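**Whiteboard laid flat as a planning table — keep it or go back to ply?**

**gilmartin_s** — August 24, 2020

We changed the layout table in the back workroom at Grasta over the winter. The old top was painted ply and had gone fuzzy along the front where everyone leans. The new one is a gloss white board laid flat on the same legs, with a dark grey rail along the front edge. You can draw straight on it, wipe it down, and start the next job.

I'm fairly happy with it. Chun-yin, who uses it more than I do, is not. His complaints are glare, ghosting, and the fact that pens roll. I'd like to hear from people who have lived with one for a few years before we spend money either way. The replacement ply would be close to 200 dollars cut and sealed.
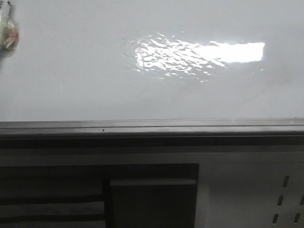
What do you clean it with from day to day? Warm water with a drop of dish soap on a microfibre cloth, then a dry cloth straight after. I keep the Ristell spray for ink that has been left on over a weekend.

The top is 91 cm deep, so everyone can reach the middle from one side or the other.

---

**macgiolla_p**

Keep it. We had one at Mulcahy for years and the surface outlasted the legs. The only thing that hurt it was someone cutting card on it with a knife. Put up a sign, or better, leave a cutting mat on the shelf underneath so people have no excuse.

Glare is the lights' fault. Move the table half a metre and see what happens.

---

**cychoi**

I'm the one complaining, so I'll put my side.

Moving the table doesn't help. I've tried. There's a hard white block of light on it wherever you stand, and beside the block it breaks up into a lot of little flecks. If you're drawing a fine line through that patch you can't see what you've drawn. With painted ply I never had to think about it.

It also shows everything. I wiped it after lunch and there were still marks on it.

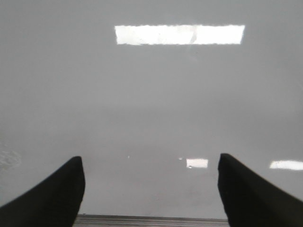 *Faint smudge, a few specks and the ceiling lights.*

---

**gilmartin_s**

To be fair, that is a pretty clean table. The ply had glue rings on it the size of saucers and you didn't mind those.

---

**cychoi**

I didn't mind them because I couldn't see them.

---

**Visi_V**

A few things from a school art room, where we have four of these.

- Smudges like that are usually leftover cleaner. Too much spray, not enough drying. Cut the Ristell back to once a week and use plain water the rest of the time.
- Broken-up reflections can mean a film on the surface, or that the face isn't quite flat. Rinse it well first. If the flecks stay in the same place on the board when you move your head, I'd suspect the face.
- Test old ink in a corner before you use anything strong on it. We took the shine off one with a solvent and it has held ink ever since.

I wouldn't go back to ply. Paint chips and then you're sanding every December.

---

**macgiolla_p**

Agree with all of that except the once a week. We never used spray at all. Water and a cloth.

---

**mairead_nib**

I'm with Chun-yin on this one. A matte top is easier on the eyes for long work and you can tape paper to it when you want to draw. Gloss is fine for a half-hour meeting. If you're standing over it all day it gets tiring by mid-afternoon.

There is a middle option. Roll a sheet of matte film over one end and leave the other end gloss. We did a strip 65 cm wide at the end nearest the window. It took two people and a squeegee — do it slowly, starting from the middle.

On pens rolling, does the board have a ledge? Use that.

---

**gilmartin_s**

It has a long aluminium one. Pens get put down on the board anyway. 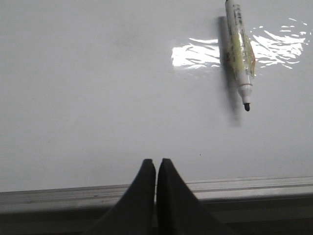
*Marker on the board, black tip down toward the ledge.*

We buy the Levon ones in boxes of 14 and I would say half of each box dries out before it runs out, so I've asked for caps on and pens in the ledge at the end of each job.

---

**Visi_V**

Store them flat, too. Ours last a good deal longer that way than they did standing in a mug.

---

**cychoi**

I could live with matte film on one end, if it's the end I work at. Mairéad, can you still write on yours?

---

**mairead_nib**

You can, but it doesn't wipe clean. Pencil and paper on that end, markers on the other.

---

**gilmartin_s**

All right. I'll rinse the whole top tonight with plain water and price the film in the morning. Chun-yin, measure the end you want done and leave the number on the board.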